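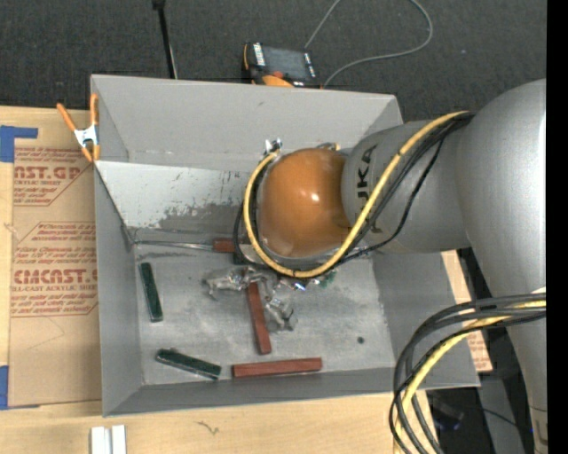

4 Surface condition of open bins in daily use

Open bins are among the least studied items of workroom furniture, although in most stores and sorting rooms they are handled more often than the shelves that hold them or the tables on which they stand. Guidance on their replacement usually deals with cracks, broken rims and deformed bases, all of which are easily recognised. The condition of intact surfaces receives little attention. It is nevertheless the surfaces that decide how well small items can be seen against the inside of a bin, how readily dust can be wiped away, and how the bin is judged by the people who use it. Wear of this kind is seldom even. In the large grey bin shown in Figure 4, standing on a light wooden tabletop, the sloping walls are smooth and matt, whereas the floor is mottled and carries cloudy streaks and scratches; the pale area below the far wall is heavily scuffed, and its light surface gives way to ragged grey patches. A single grade for the whole bin would conceal these differences. The inspection method set out in this section therefore treats each inner surface as a separate item of record.

4.1 Setting and stock

The study was carried out in the sorting hall at Irneck, where open bins are used on tables for the separation of mixed household goods before storage. The hall holds 400 bins in regular circulation. Bins were acquired over a long period and were not bought as a matched set, so that wall height, colour and finish vary from one batch to the next. Older stock is listed in the hall's register under the name Kamel and newer stock under the name Ruvia. The two names refer to supply batches and have no bearing on the size of the bin.

Both batches are used for the same tasks. A bin is placed on a table, filled from above, sorted through by hand or otherwise, and emptied. Empty bins are nested where their shape allows it. Bins that do not nest well are stored side by side on the lower shelves, and this difference in storage proved to matter more than had been expected when the study was planned.

The tables in the hall have wooden tops and are not covered. Staff had tried cloth covers in earlier years but found that the covers shifted when a full bin was pulled towards the user. The covers were withdrawn before the start of the study, and no comparison with covered tables is offered.

4.2 Inspection procedure

Each bin in the sample was inspected on the table at which it was normally used. Moving bins to a separate inspection bench was considered and rejected, on the grounds that the appearance of a surface depends strongly on the direction of the light and that users see it only under the light of their own table. Where daylight reached the table, inspection was postponed until the blinds had been lowered. Illumination at the bin floor was set to 1000 lux.

Surfaces were recorded in a fixed order: floor, near wall, far wall, side walls, and finally any panel or insert. For each surface the inspector entered a grade on a scale of 4 steps. The first step denotes a surface with no marks visible at arm's length. The second denotes marks that can be seen but do not alter the general colour of the surface. The third denotes marks that run together, so that the surface has a clouded or blotched appearance. The fourth is reserved for surfaces on which an outer layer of colour is interrupted and a different tone shows in its place.

The third and fourth steps caused most of the disagreement between inspectors. A floor with many shallow scratches can look as uneven as one on which the finish has broken down, particularly when the marks cross in several directions. The written guidance was amended after the first round to require that an interruption of colour have a definite edge. Cloudiness without an edge is entered at the third step, however extensive it may be. Small dark specks are noted separately and do not affect the grade, as they may be residue on the surface and cannot always be told apart from damage by eye.

Cleaning was kept constant during the inspection period. Bins were wiped with a damp cloth at the close of work on Friday and left to dry uncovered. The cleaning agent formerly used in the hall, Mimik, was set aside for the length of the study in case it altered the gloss of the walls and made comparison between rounds unreliable. Inspectors were asked not to rub at marks in order to establish whether they could be removed.

4.3 Observations

Detailed records were completed for 33 bins. Floors were graded higher, that is to say in poorer condition, than walls in most of the bins examined. This is consistent with ordinary use. Items rest on the floor, are pushed across it and are gathered up from it, while the walls are touched mainly as items are lifted out or slide down the slope. Where walls did show marks, these tended to lie in the lower part, close to the meeting with the floor.

Sloping walls performed well in one respect that users mentioned repeatedly. Small items did not lodge against them and could be collected from the floor without tipping the bin. The same slope, however, makes the upper part of the bin considerably wider than its floor, and users sometimes overestimated what a bin would hold. Several described filling a bin to what looked like half its depth and finding that it contained far less than half of the load intended for it.

The distinction between storage methods has already been mentioned. Bins that had been nested showed long marks on the outer faces of their walls and, less often, matching marks inside. Bins stored side by side had almost none of these but were more frequently marked at the rim. Neither pattern interfered with sorting. Users did not regard outer marks as a reason to set a bin aside, and several had not noticed them before they were asked.

Pale surfaces attracted more comment than grey ones. On a grey floor, scratches and streaks blend to some degree into the general tone, and a bin may remain in use for a long time before its condition is remarked upon. On a pale panel the same amount of handling produces a strong contrast wherever the surface is broken. Users described such panels as dirty even directly after cleaning. The judgement is understandable, but it has practical consequences: time was spent on repeated wiping that did not change the grade of the surface at the next round.

4.4 Implications for replacement

The records do not support the replacement of bins on the basis of floor scratches alone. A scratched floor remained usable for all of the tasks observed, and the only difficulty reported was that thin grey or translucent items were harder to find against a clouded background. Where such items form a regular part of the load, a bin with a floor at the first or second step should be kept for them and marked on the rim. Other bins may continue in general use.

Surfaces at the fourth step call for a different approach. An interrupted finish may leave raised edges that hold fibres and dust, and these edges should be checked by touch before the bin is used for textiles or paper. Where a worn area is confined to a panel that can be removed, replacement of that panel is preferable to disposal of the bin. The Kamel register does not record whether panels are removable, and this entry should be added at the next revision. The same entry already exists for Ruvia stock, although it has been left blank for a number of bins and could not be used in the present analysis.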